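Ibarra Regional Library Service
Speaker notes: Caring for Timber Furniture in Public Reading Rooms
Presented by Oriana Salinas, Collections and Facilities
January 12, 2019

Opening

Good morning, and thank you to the Darach branch for hosting. I will speak for 20 minutes and leave time for questions. Printed copies of the maintenance schedule are at the door.

Background

The Service holds 845 items of timber furniture across 9 branches. Most were purchased when the branches opened, and a good number have never been refinished. Replacement was considered in the last capital plan and deferred. The present program therefore concentrates on cleaning, minor repair and the control of light and humidity.

(Pause. Ask how many in the room have a written cleaning procedure at their branch.)

Light and colour

Timber changes colour with exposure to daylight. Some species darken and others fade, and a table placed half in sun will show the difference within a few seasons. Branch managers are asked to rotate tables near windows twice a year and to move desk blotters and display stands regularly, so that no outline is left behind.

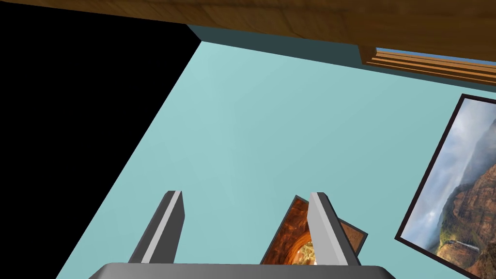
Rendered view: wood surface in a warm brown with an orange tinge, grain and knots showing, against pale teal.

Colour matching should be carried out under the lighting in which the furniture will be used. The Virnari branch approved a stain sample in the workshop and found it too red once the tables were returned. Please request a test panel and keep it on site overnight before signing off.

Cleaning

Use a soft cloth, slightly damp, followed by a dry one. Wipe with the grain. Silicone sprays are not to be used on any item, as they interfere with later refinishing. Water rings should be reported to Facilities and left untreated by branch staff.

Costs

The average repair at Nikby last year came to $300 per table, including transport. Over half of that work concerned loose joints. Staff should lift tables by the frame and avoid dragging them.

Next steps

Condition reports are due in February. Forms are to be returned to my office by the branch manager.

(Take questions. Refer insurance matters to Finance.)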